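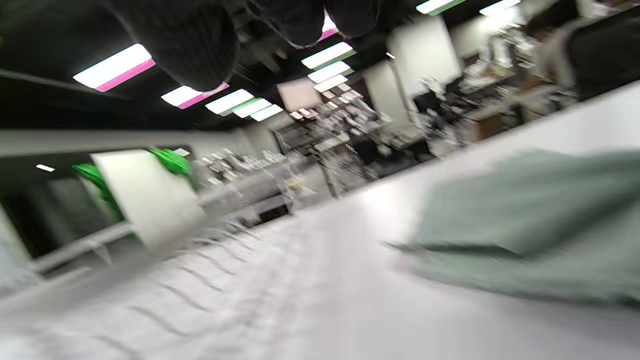 A gray-green cloth on a white table under the ceiling lights.

CUVILDALE — A textile sorting hall run by the reuse group Korkeo will take in household cloth from October, the group said. Residents can bring towels, sheets and knitwear, clean and dry, until 5 p.m.

Korkeo expects to sort 4000 pounds in the first month. Items fit for use go to the Modise thrift store. The rest will be cut into rags — shoes and pillows are not accepted.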